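Clerkcombe Community Board > House & Home > Does the Vuline paint really keep a room warmer?

hauwa_onyeka
14 Dec 2021
Has anyone here tried the Vuline "thermal" wall paint? The shop wants a lot more for it than for plain emulsion, and the leaflet says I'd see savings by February. We have a north-facing back bedroom that never warms up. I'd like to believe it, but the leaflet has no test figures in it at all.

Huw Griffiths
Save your money. A coat of paint is thinner than a business card. Whatever they stirred into it, it can't do the work of insulation. I asked the company for a lab report and got a second leaflet.

halima_n
I painted our hallway with it and it does feel less clammy. Two coats, dark taupe-gray. I can't prove anything, but I wouldn't go back.

Huw Griffiths
Did you change anything else that winter?

halima_n
We had the front door draft-proofed. Fine, I see where you're going. The door was done weeks after the paint, though, and I'd noticed a difference by then.

I still like the color, for what it's worth. Flat, no shine, same sort of shade as the background in this:
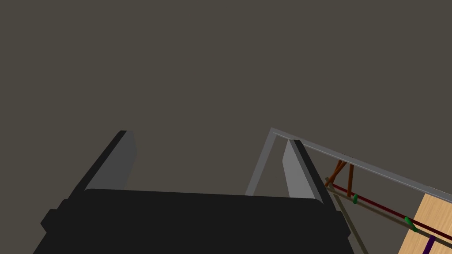 Yvette Lachance wrote that color was never the question. If the wall feels clammy, look at the gutter outside before you look at any can of paint. Ours had been leaking behind the bedroom for years and two different salesmen tried to sell us coatings for it.

hauwa_onyeka
The gutter is on the list. So is the loft, which has maybe an old blanket's worth of insulation in it.

Huw Griffiths
Then do the loft. 22 rolls did ours and the bill was less than Vuline wanted for the whole upstairs.

halima_n
Not everyone can crawl around in a loft, Huw — some of us have knees.

hauwa_onyeka
Loft first, then ordinary paint. If the room is still freezing I'll come back and complain.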